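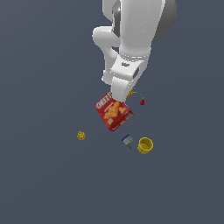 Birgit Steinbach
Membership Secretary, Marnwood Allotment and Garden Society

Monday, March 2, 2020

Quick one from me this month, seed order went in late and I'm still sorting envelopes on the kitchen table.

Renewals first. Plot fees are due now. If you haven't paid by the end of the month your plot goes to the waiting list, which is 19 names long and not getting any shorter. Checks in the box by the shed please, plot number on the back. Three came in last week with no number and one with no signature. You know who you are. (I don't, that's the problem.)

Water. Stays off until the frosts are done. Please don't try the valve yourself, the top standpipe split last spring and the repair came out of the path money. Still no path on the north side as a result. Bring boots.

Potatoes. The seed potatoes are in, all spoken for except two bags of earlies. Chit them somewhere light and cool, egg boxes are fine, eyes up. Windowsill in the spare room does it for me. Don't plant yet! The soil on the lower plots is like putty and anything you put in now will just sit there and sulk. Lower plots always run a couple weeks behind the top ones anyway.

Onion sets are a different matter, you can get those in as soon as the ground crumbles in your hand. Push them in so the tips just show. The pigeons will pull half of them out again, so net them or go round every morning and shove them back. I've done both. Netting is easier on the knees.

Broad beans sown in the fall look good on most plots, a bit leggy on mine. Stake them before the wind does it's worst. String round the whole row works as well as anything fancy.

Compost delivery. Ostero are bringing the bulk load as before, price is up a little. 7 orders so far and we need more than that to make the truck worth it. Names on the sheet in the shed or reply to this. It gets tipped at the Karnard Lane gate and you barrow your own. If you can help clear the gateway beforehand, there's a heap of pallets and an old bath in the way. Bath is free to a good home, makes a decent carrot bed if you drill it.

Tool share. The big rotavator is back from Lopes with new tines. Sign it out in the book, put gas in it after, and hose the mud off. Last time it came back with a whole brassica stalk wound round the axel. Took me most of a Saturday morning with a bread knife.

Plot 152 is being split in two as it's too big for one person and has been mostly bramble for years. Both halves offered to the list this week. If anyone neighboring wants the rhubarb crowns, dig them before the new people start, but leave some for them too.

Open day is in June, date to follow once the hall confirms. We'll want plants to sell, so sow a few extra tomatoes and squash when you do your own. Labels on them this time please, we sold a lot of mystery cucumbers last year and I had calls.

Also wanted: clean jam jars, bamboo canes, any spare fleece. Leave by the shed door, under the tarp.

More next month. Got to run, envelopes.

Birgit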